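What we did about the freezer

The chest freezer died on a Tuesday in June, some time between breakfast and when I got home from work. It was 15 years old at least, came with the house, and had been making a noise like a tired fridge truck since summer. So it wasn't a shock. I'd been told to replace it by pretty much everyone who had ever stood in our laundry.

What I hadn't done was keep any kind of list of what was in it. I knew there was mince, bread, and a lot of soup. I knew there was a lamb shoulder because I'd bought it on special and had been feeling good about it. Beyond that it was layers, and the bottom layer was from another era of our lives.

I rang Chanida, who has a big upright freezer in her garage in the next street, and she said to bring over whatever would fit. About half of it did. The rest was too far gone to refreeze or was something I couldn't name, and I'm not prepared to feed people meat I can't name.

That night I cooked all the mince. Two big pots of bolognese, one tray of something like rissoles. The lamb was still solid in the middle, so it went to Chanida's. The bread went to toast and then breadcrumbs. The berries had turned to liquid and I made a sauce with them that the kids ate on ice cream from the servo, bought on the same trip as two bags of ice for the esky.

It took me until after eleven to finish. I then mopped the laundry floor, twice, and left the lid propped open with a rolled towel.

The question after that was whether to get another one. I went back and forth for about a fortnight. A new chest freezer of the same size was $759 delivered, and a second-hand one was a lot less but nobody selling them could tell me how old they were. My husband was in favour of a new one. I wasn't sure we needed one at all, given what I'd found at the bottom.

What I did in the end was try the rest of winter with only the freezer section of the kitchen fridge. It's not large. It has three drawers and a shelf for ice trays. I figured if we were miserable by spring I'd buy the new one and stop complaining.

The main change was how I pack things. I used to freeze soup in old takeaway containers, which stack badly and have a lot of air in them. Now almost everything goes in bags, pressed flat, and stands on its edge like records in a crate. A flat bag of soup thaws in a sink of water while you're getting changed out of your work clothes. A block of soup in a tub takes most of an evening and you end up chipping at it with a spoon.

I let things cool completely first, in the fridge if there's time. Then I lay the filled bags on a biscuit tray so they freeze flat, and stand them up the next day. If you skip the tray they sag through the gaps in the drawer and freeze around the bars. I did that once and had to empty the whole drawer to get a bag of pumpkin out.

Labels are the other thing. I write the label before I fill the bag, because a marker won't take on cold plastic. Name of the food, the month, and how many it feeds. I don't bother with anything else. I tried a colour system for a week and forgot what orange was.

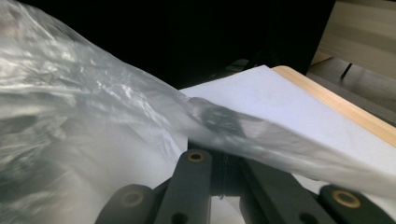 Trinidad reckons I've got it wrong on bags, by the way, and that I should have stayed with tubs. Her view is that bags split at the corners, that you can't wash them more than a few times before they smell of onion, and that a good set of square tubs would have paid for itself by now. She's been using the same ones since her eldest was a baby and hasn't lost a lid.

I can't argue about the onion. I keep separate bags for curry and anything with garlic, and those only ever get used for curry and garlic. Fruit and bread bags get washed and hung over the tap to dry. Raw meat bags go in the bin, no exceptions. As for the corners, I've had two split since winter and both were my fault for overfilling. I leave a good gap at the top now.

Where I think Trinidad is right is anything you'd want to keep in one piece. Lasagne doesn't go in a bag. Neither does a quiche, or the potato bake my mother-in-law sends home with us. Those stay in a dish with foil on top and get eaten that week or the next. We did try freezing leftover roast potatoes in a bag and they came out grey and sad.

The other half of it is knowing what's in there. I've stuck a sheet of paper on the side of the fridge with a pencil on a string. Something goes in, it gets written down. Something comes out, it gets crossed off. I expected to be the only one doing it, and for the first month I was. Then my son worked out that the sheet told him where the sausage rolls were, and he's been quite strict about it ever since.

I shop differently too. I used to buy meat on special whether we needed it or not, on the theory that it would keep. It did keep – for years, in some cases. These days if there's no room in the drawer I leave it at the shop. I missed a very good price on chicken thighs in August and I've mostly got over it.

On the power bill, I can't give you a proper comparison. We changed the heater in the same quarter and the kids were home sick for a chunk of it. The bill was around $75 lower than the same one last year. Some of that would be the freezer, going by the noise it made.

It's well into spring now and we still haven't bought the new one. The space in the laundry has been taken over by the ironing board, the dog's bed and a set of shelves I put up for shoes. My husband still mentions the freezer every time there's half a pig going cheap at the butcher's. I've said we can look again before Christmas, when there'll be a ham to deal with and his sister's family staying for a week.

Chanida still has our lamb shoulder, I remembered on the weekend. I'm going to walk over and get it, and she can come and help us eat it.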